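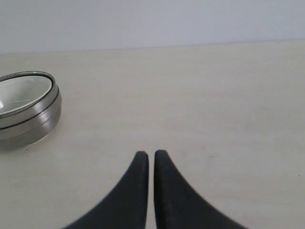

3.2 Lids, shine and where people put things down

I'll admit I went into the Ultbridge part of the study thinking the lids would be dull. We'd asked households to keep a kitchen diary for a month, and out of 2,840 entries I expected perhaps a handful on whether you can see into a tin. There were 300! People really do care. A window in the lid means you don't open it to check, and the Dretness diaries (where most tins were solid) are full of grumbling about stale biscuits.

Shiny metal turned out to be a subject of its own. I had lumped bowls and tins together as "steel things", and then the diaries kept splitting them by how much they showed — fingerprints, the window, your own face at breakfast.
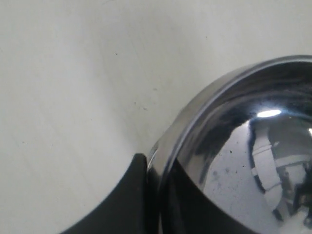
Figure 4. Polished bowl with a raised rim, on an off-white surface.

Curved pieces like the one in Figure 4 got the longest entries. Some people loved the way the whole room bends round them, others put them straight in a cupboard because they were forever wiping. We coded both as "shine", which I now think was a bit lazy of us, and the Berisha scheme we borrowed has no better word.

Then there's the matter of clear space. In the May round we asked people to leave 30 centimetres of worktop free overnight and write down what landed on it by morning. Pale tops filled up more slowly than dark ones in both towns, and I'd love to know why (crumbs show less, so I'd have bet the other way).

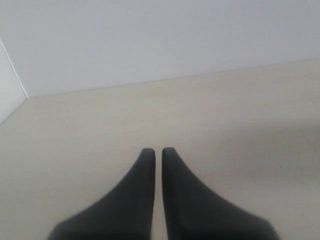

Stemell diarist: I never managed the whole night. The post goes there, then the keys go on the post, and once there's a tin on it as well I stop seeing it as a space at all.

We had several entries along those lines, and coded them as "drift". They come back in section 3.3, with the drawers.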